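16 July 2018 — open day, arm and hand table

Writing this up the same evening before I lose it. Feet are killing me but what a good day. Doors were meant to open at ten and the first group from Kindport were in the corridor well before that, so the warm-up got squeezed and we went straight in with people watching.

Setup as it ended up, for whoever does the November one: single arm on the left, the white hand on it, felt pad on the table, objects kept on the side bench and handed over one at a time. I had wanted three or four things out at once so visitors could choose, but with the arm coming in from the left there just isn't the elbow room, and one object at a time turned out far nicer to talk over. People look at the thing, then at the hand, then back at the thing. You can feel them guessing where the fingers will go.

The felt pad was the best change since the dry run. Last time we had everything straight on the tabletop and every fumble sounded like a dropped spanner. With the pad, a slip is a soft thud and the talk carries on. It also gives the fingertips a bit of forgiveness when the approach is too low. We should have done this ages ago.

First session was 20 minutes, planned for 40 with questions at the end, but the questions came all the way through so the plan went out of the window by the second object. Fine by me! The Kindport lot were mostly from packing and wanted to know about boxes, corners, things with no handle. So we did the block.
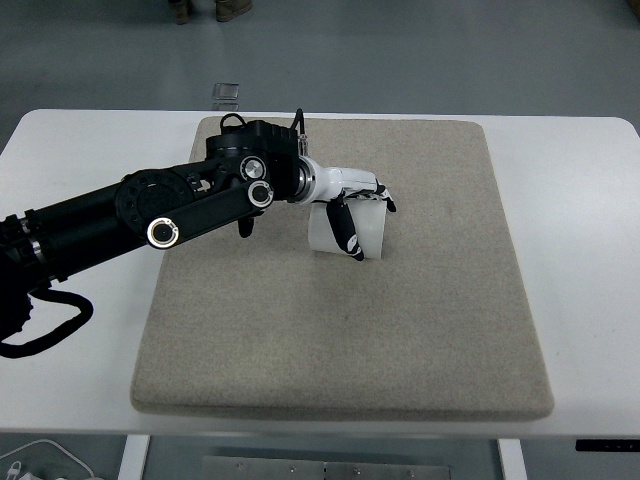

I love the block. It looks like the dullest object on the bench and it is the one that makes engineers lean in. Flat faces, nothing to hook round, and if the thumb side arrives early the whole thing pivots before the other fingers get there. We ran it with the slow close that came out of the Penner trials, and I talked through the order the fingers come in. A woman in the second row asked why we don't just use a two-jaw gripper for a shape like that, and of course for that shape you would. I said so. The case for the hand is what comes after the block, when the next thing along has a handle or a lip or is squashy. She seemed happy with that and then asked three much harder questions, one of which (how do we know the grip is firm before we lift) I answered badly. Need a proper short answer to that one. Motor current is part of it but I got tangled up explaining why it isn't all of it.

Grip setting for the block: 18 on the panel. I had it lower in the dry run. Left it there for both sessions and didn't fiddle, which for me is an achievement.

Tea. Somebody from Greltico brought shortbread.

Second session was the Endska visitors plus a few stragglers from the morning who came back for another look, which I take as a compliment. Quieter group, more software people, lots of interest in how the approach path is chosen. I'd decided to start this one with the mug and with the arm pulled well back, so they could see the starting position before anything happened.

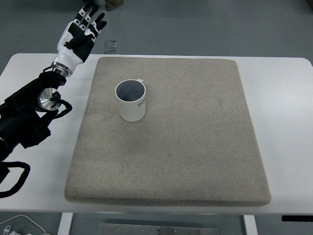
Starting wide like that costs a few seconds each run and I think it's worth every one of them. When the hand begins close to the object the audience assumes it was placed there by us and that the clever part has been done already. From far back they see the whole decision. One chap asked whether it was going for the handle or the body, and I made him commit to a guess before I'd tell him. Cheap trick, works beautifully. Half the room joined in.

On the handle question generally — we had a really useful chat about it afterwards by the door. Their view is that people mostly take a mug by the body when they're tidying up and by the handle when they're about to drink, so the grasp ought to depend on what comes next. I've been treating handle orientation as a nuisance to be worked around. I want to have a go at doing it their way, even if it's just a switch on the panel to begin with. Putting it on the list.

Cables. The loops by the arm base behaved, but I was keeping an eye on them all day when I should have been looking at the visitors. Want a better route with a clip further up before November.

To do:
Short answer for "how do you know it's firm"
Cable route and clip
Try handle / body switch
Second felt pad, same size, as a spare
Send Greltico the slides, and thank them for the shortbread
Print the programme bigger, people at the back were squinting

Also move the sessions further apart. I had 5 minutes between the last question and the next group coming in, and spent them hunting for the marker pen.

Powered down and covered. Log files are on the shared drive under open day, unsorted. Will go through the block runs first.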